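Last updated: 05/02/2022

Jostdale night bus is back, and it runs until 3 a.m.

After 18 months without a late service, Jostdale has its night bus again, and the first weekend was a joy to see. Riders were waiting at the Cadwaladr Street stop well before the first departure, and a cheer went up when the number 60 swung around the corner with its lights on.

The route starts at the hospital, loops through downtown, crosses the river at Munolholm and finishes at the old mill apartments. Buses leave every half hour on Friday and Saturday nights, with the last one pulling out at 3 a.m. The fare is the same as in the daytime, and monthly passes are good all night.
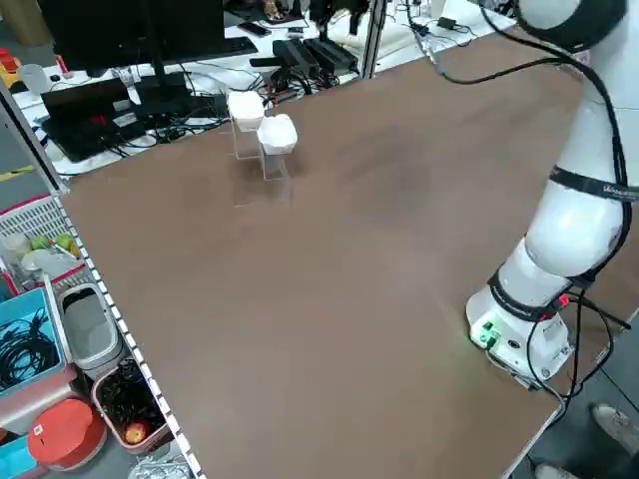
Getting it back took real work. Beatriz Vieira, a nurse on the evening shift, started a petition last September after one too many long walks home in the rain. She hoped for a few hundred names. She got 3100!

"People stopped me in the grocery store to sign it," Vieira said. "Cooks, cleaners, students, a man who just likes to stay late at his sister's house and play cards. Everybody had a story about getting stuck."

The town council voted in the spring to pay for a full year. After that it will look at how many people ride and decide whether to keep going. Judging by the opening weekend – standing room only on two of the Saturday runs – the answer should be an easy one.
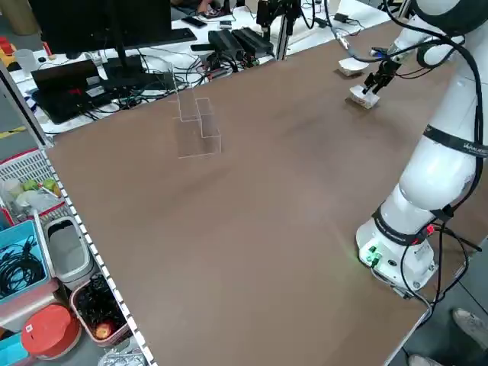

Drivers seem just as pleased. Eino Nurmi, who drove the old night route until it was cut, put his name down for the late shift the morning it was posted. He says the streets are quiet, the riders say thank you, and the view coming over the Munolholm bridge after midnight is the best in town.

A few small things still need fixing. The printed timetable leaves out the stop by the library, though buses do pull in there, and the shelter at the mill has no light yet. New timetables should be up at every stop by the end of the month. Until then, the library stop is served at ten and forty past the hour.

Comments

millside_jen: Rode it home Saturday after closing up the restaurant. Twelve minutes door to door. I could have cried.

T. Okell: Any chance of Thursdays? Plenty of us work then too.

Ray in Munolholm: Good to have Eino back. He waits if he sees you running.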